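Nirkell Fruit Table: read me first

Hello, and thank you for downloading this. Nirkell is a modest collection of pictures and notes on one very ordinary household job, putting fruit away into a bowl. I started it because I wanted a record of how people set out and clear a table at home, with all the odd choices that go into it, and it has grown a good deal since then – rather more than I had planned for, if I'm truthful, but I have enjoyed nearly every bit of it.

Last updated 4/10/18 by Kalliopi Mavromatis

What you get

There are 906 pictures in this release, sorted into 57 folders. Each folder covers one sitting, by which I mean one table, laid once, and followed until the fruit was put away or we gave up and had lunch. Alongside the pictures there is a plain text file of notes for each sitting, usually a paragraph or two, written on the same day. The folder called Kukisgate holds the first sittings and is a bit of a muddle. Sturari is the tidiest and the one I would begin with. Srisuk came last and has the greatest mix of fruit, so it is the one to look at if you are tired of apples.

About the tables

I asked for tables as they are, with whatever cloth is normally on them. Some people have plain cloths and some have stripes, but my favourites by a long way are the ones with cartoon characters on, the sort bought for a birthday tea and then kept in use for years. They make the job of spotting the fruit quite a bit harder (an orange mandarin on a bright printed face can take a moment to pick out), and I would ask you not to leave those sittings out just because they are awkward.

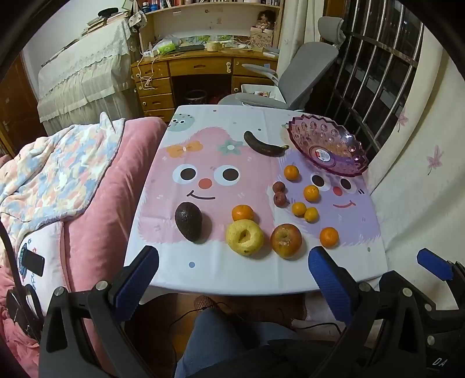 The fruit itself was whatever the household had in. Citrus turns up more than anything else, mostly mandarins, and after that bananas at every stage from green to nearly black. I kept the very ripe ones in on purpose, as a banana in a real kitchen is seldom the yellow one on the label. Avocados are listed with the fruit. I did have letters about this, and I am leaving them where they are!

How the notes are written

Each note names the fruit in everyday words and says where it was on the table before anyone started. If I couldn't tell what something was, I wrote "pear-like" or "small round fruit" and left it at that. Please don't correct these to something more exact unless you were in the room. The bowl is noted too, with its colour and whether it was upright, tipped or upside down. Stickers on bowls and fruit were left on.

Known problems

Around 14 notes in Kukisgate are missing the position of the bowl, and I haven't been able to fill them in. Shadows fall rather heavily in a few of the Srisuk sittings. "Satsuma" and "mandarin" were used as if they were the same thing until December, when I settled on "mandarin" for both – the older notes have been changed over, but one or two may have slipped past me.

Using it

You are welcome to use Nirkell for teaching, study or your own curiosity. Please keep this file with the pictures if you pass them on, and do mention the name of the collection somewhere. If you find a mistake, send me the folder name and the line it's on, and I will put it right in the next release.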